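Tables are back at the Gremeck hall

Well, the tables are back! I stopped by the Gremeck hall in February to see how the refit was coming along, and I'm happy to report that the big white tables are out of storage and the spring swap meet is on. If you missed it last year, you missed a lot of good junk (and I say that as someone who came home with two toasters).

Kelly Toledo is handling bookings again, and she tells me 40 sellers have signed up already. The hall can't take many more, so if you've been putting it off, call her soon — mornings are best. Half tables are fine if you only have a box or two to get rid of. 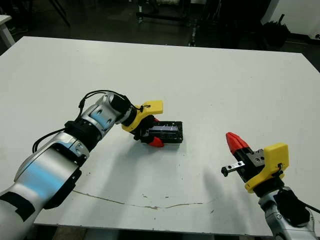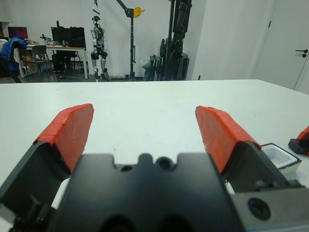

White tabletops at the hall, February

The other big news is the roof fund. Last year's meet brought in $3,899, which paid for the gutters on the Rultorthorpe side and part of the back door. The door still sticks, by the way, so give it a good shove. Everaldo Toledo has a quote for the flashing and says we need roughly $516 more before anyone can get up there with a ladder. I think we can manage that on pie alone!

Speaking of pie, the kitchen will be open from the start this time, with coffee going all day. Please label anything with nuts in it. Sellers can unload at the side entrance from 7 in the morning, and doors open to everyone else at 9. Parking is the usual mess, so walk over if you live close by, or leave the car on the gravel behind the Stolex store — they've said it's okay as long as we keep the loading bay clear.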